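Why We Misjudge Corners: A Study of Shape Memory in Plain Objects
Perception Lab Course, Final Project Report
Man-lok Chiang, Albane Courtois, Radomír Oravec
November 1, 2025

Our question started with an argument over a sketch. Albane had drawn a box from memory and made the near corner far too sharp, and when the rest of us tried it we all did the same thing! We wanted to know if people in general remember corners as sharper than they are, and if it matters how long they wait before drawing.

We asked 148 students to look at a picture of a simple object, put it away, and draw it. Half of them drew right away and half drew after a short word puzzle. Everyone used the same pencil and paper, and we measured the angle of the nearest corner in each drawing with a protractor (a lot of protractor work, but we got fast at it).

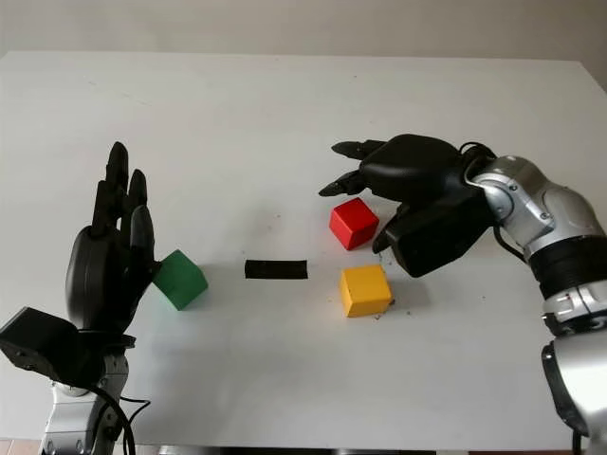

Choosing what people should draw took longer than we expected. Mugs and shoes were fun, but everyone already has a favorite way of drawing a mug, and that habit swamps the memory effect we were after. Plain blocks work much better. Three wooden cubes on a white tabletop, like the ones here, give you straight edges and a pale background with very little to decorate. Blandine Cordier, our course instructor, also suggested that we leave out anything with lettering on it, and that cleaned up our second round a lot.

The results were exciting. In both groups the drawn corners came out sharper than the real ones, and the group that did the puzzle first was clearly further off. A few people went the other way and drew almost flat corners - mostly those who told us they had taken a drafting class.

We had 2 problems. Our angle readings differed a little between measurers, so Radomír rechecked every sheet. We also never asked whether people were left-handed, and we'd love to add that in April when the next group takes over the project. Killian Rolland has already offered to help with the new answer form.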